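Gredo's Repair Nights Are Coming Back to Mirneck, and We're Keeping Them Free

Reading time: 4 minutes

MIRNECK, August. Hi, everybody! Stepan Nazarenko here, founder of Gredo, and I'm writing this release myself because the last one I let somebody else write used the word "activation" and my mother called to ask what was wrong with me.

So, the news. Starting in August, Gredo Repair Nights will be back in the old Yurchenko building, with 27 evenings on the schedule and no charge at the door. Bring a lamp that flickers, a chair with a wobbly leg, a coat with a dead zipper, a toaster you've been meaning to throw out since your kids moved away. Sit down with one of our fixers and work on it together. If you've been before, you know how it goes (and you know to come early, the line for sewing gets silly).

We took last season off, and plenty of you wrote to tell me how you felt about that. Fair enough! Our lease on the Mill Street room ran out, the landlord wanted a restaurant, and I spent most of a winter driving around looking at basements. I looked at one with a creek in it. I mean a real creek, running along the back wall, and the agent told me it was "seasonal." 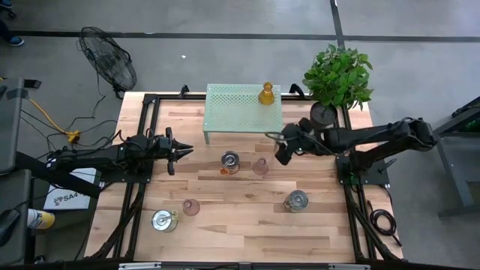
Then the family that owns the Yurchenko building called me back. It was a dry goods store for most of my childhood, and I bought my first pair of work gloves there. They've given us the ground floor for five years at a rent I can say out loud without sitting down first. We get the loading door too, so for the first time people can bring in furniture without carrying it up a flight of stairs. I'm more excited about that door than is probably normal.

The other half of the news is money. Veltau, the hardware wholesaler out on the county road, is our supply partner for the season. They're covering glue, thread, fuses, screws, sandpaper and lamp cord, and they're paying for two evening coordinators, which we've never had before. Up to now the coordinator was me, with a clipboard, losing the clipboard. I asked Veltau what they wanted in return and they said a sign by the coffee. They're getting a nice sign.

Since we started, Gredo fixers have gotten around 800 things working again. I won't pretend each one was a triumph. There's a bread machine in my garage that beat three of us, and I still look at it when I go out for the rake. But a lot of those things would have gone to the dump, and the people who brought them in went home knowing how to rewire a plug or patch a knee. Some of them came back the next month as fixers themselves, and that's pretty much how we grow. 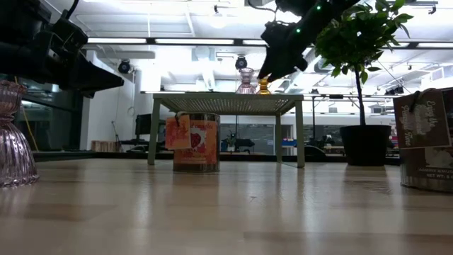 A few practical things. Doors open at 6 p.m. and we stop taking new repairs at 8:30, so that whoever is halfway through a vacuum cleaner has a chance to finish it. One item per person, please, until the line clears. We can't take microwaves, gas appliances or anything with a gasoline engine, and please drain your coffee maker before you put it in your car. Kids are welcome with a grown-up and there's a box of take-apart stuff for them, mostly old keyboards and phones. Parking is behind the building, off the alley. The side entrance has a ramp.

If you don't have anything broken (I don't believe you, but okay), come and help. We're short on people who can darn wool and people who know anything at all about clocks. You don't need to be a professional. I sell insurance for a living, and I learned to solder from a library book with the cover missing.

The full list of evenings will be on the door and at the Mirneck library desk. Reporters are welcome to visit, and I'll talk for as long as you let me, but if you show up with a broken umbrella you'll be put in line like the rest of us.

Comments

marge_t: So glad you're back!! I have two lamps and a mixer waiting. I know, one at a time.

Dov: Is the loading door open all evening or just at the start? Asking for a dresser.

Stepan (Gredo): All evening, Dov. Ring the bell and somebody will come out and help you lift.

knitsandbolts: I can darn. Putting my name down for the fall.

Press contact: Stepan Nazarenko, Gredo, Yurchenko building, Mirneck | © Gredo. All rights reserved. | Back to top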